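March 30, 2024, back room at Brovby, started late as usual (parking) and finished before the kettle had boiled a third time.

I'm doing the minutes again, so you get them my way. Everyone came except the Erar side of things, who sent a message saying they'd go along with whatever we decided about the bags and please could we decide it this time. Fair enough!

## 1. Last minutes

Read, grumbled over, accepted. One correction: I wrote that the ribbon was coming from Georgiou. It isn't, the tissue paper is coming from Georgiou and the ribbon is the stuff we already have too much of. Sorry.

## 2. Which party print we reorder

This took up most of the meeting, and I'd put it first on the list thinking it would take five minutes. We have 3,000 of the plain brown bags sitting under the stairs, and they'll see us through the school fairs whatever happens. The question was whether to put in for 1,000 of the white party ones with the cartoon food on, in time for the Ristarholm market in August. Georgiou wants an answer before they'll hold the price. 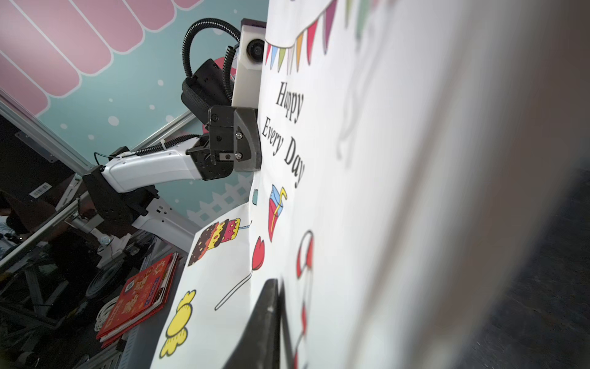

My own feeling is that the Happy Every Day design is the best thing we've stocked for children's parties, and I said so at some length (it's in the minutes because I'm writing them). It doesn't say birthday anywhere in those two lines of lettering, so people can use it for a leaving do or a new baby or just because it's raining. I love the red drink cup with the yellow bent straw, and the cake has exactly the sort of wonky charm that makes a kid point at it across a table. The bunting along the top does a lot of work too. It means the bag looks dressed even if whoever packed it forgot the ribbon.

Against: white shows everything. Fingerprints, tape marks, the gray smudge you get from sliding a stack along a shelf. And the paper creases if you grip it too near the side, and once there's a fold running through the drawings you can't sell it as new. I was asked if I had a plan for that. I had half a plan, which was to lift them by the handles and keep them out of the bottom drawer. This was received politely.

There was also a short argument over whether the food drawings would put off adults. I think adults like a cartoon lollipop as much as anyone, but it was pointed out that we get a fair few people buying for an office and they tend to go for the brown. So the brown stays out front and the white goes on the party end of the counter, next to the candles.

**Agreed:** order the 1,000 white. I'm to write to Georgiou and ask for them packed flat with card between the layers, and to ask nicely if they could leave out the plastic sleeve that tears the first bag in every bundle.

## 3. What goes in a filled bag

We've been making this up as we go, and it shows. Two customers bought filled bags on the same afternoon and one got a whistle and the other didn't, and they were sisters. So we're going to have a fixed list at last.

We settled on this for the standard filled bag:

- one sheet of tissue, scrunched, at the bottom
- a pencil and a small notepad
- bubbles (standing up, lid checked!)
- a wrapped sweet or two, nothing with nuts
- a sticker sheet, slipped down the side last

No whistles. The vote on whistles was the quickest of the whole meeting.

Heavy things go in before light things, and the bag should be opened right out first with a hand pushed down to the base so it stands square. I know that sounds obvious, but I've caught myself dropping bubbles into a bag that was barely open and then wondering why it leaned over. If it won't stand up by itself, take everything out and start again.

We're keeping the price the same until after Ristarholm. The tissue is costing us more than it did, and I'd rather look at it all in one go in the fall than mess about with stickers now.

## 4. Handles

Carried over from last time, when we ran out of time, and also patience. The twisted paper handles on the white bags are good and strong but they come folded down flat against the side, and if you yank them up one at a time the glue patch can go. Satish Rana had tested a batch at home over a weekend with tins of tomatoes, and reported that the handles held perfectly well when both were pulled up together and that the ones he'd tugged singly were the only ones to come away. So, both together, every time. I've put a note by the till.

He still has the tomatoes if anybody wants some.
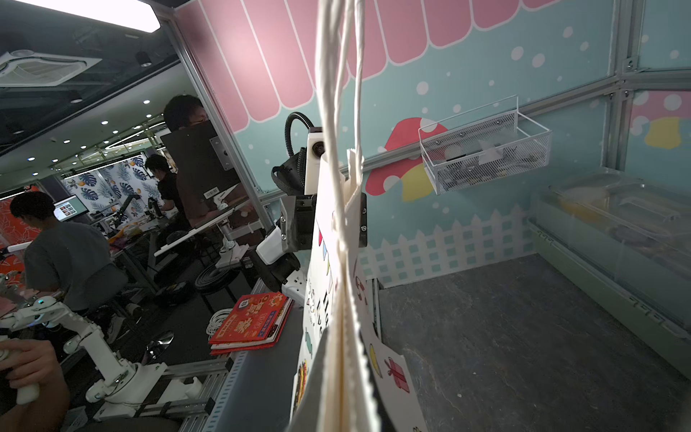
Satish Rana then asked if we could please stop filling bags to the very top, as a bag that's packed up to the zigzag edge can't be closed over and the tissue ends up all over the customer's car. He'd like two fingers of space left under the rim. I said whose fingers, and he said his, and he held them up so we could all see. Two Satish fingers it is.

I then wanted to talk about which side faces out when the filled ones go on show. My preference is the side with the pennants and the hamburger, it's the cheerful one and it has the lettering. Someone else prefers the side with the pink gift box and the bow, on the grounds that it says "present" straight away to a person walking past. We're going to alternate them along the shelf and see if anybody picks one over the other. I'll keep a tally through the summer, unless I forget, in which case I'll be guessing in September like I did with the cards.

## 5. Ristarholm

Our pitch is confirmed, same row as last year, nearer the bandstand. We're taking 13 crates if they'll all go in the van and fewer if they won't. Filled bags to be made up the night before, so the tissue stays springy, and I'd like more than 30 ready before we so much as look at the drive. Last year we were still scrunching paper at the roadside.

Erar are lending us their long table again, and will want it back clean this time. Noted, with some blushing.

## 6. Anything else

The good scissors have gone missing. They have orange tape on one handle. Please look in your bags and your coat pockets and, if you're me, in the fridge.

Next meeting when Georgiou have written back. I'll bring cake.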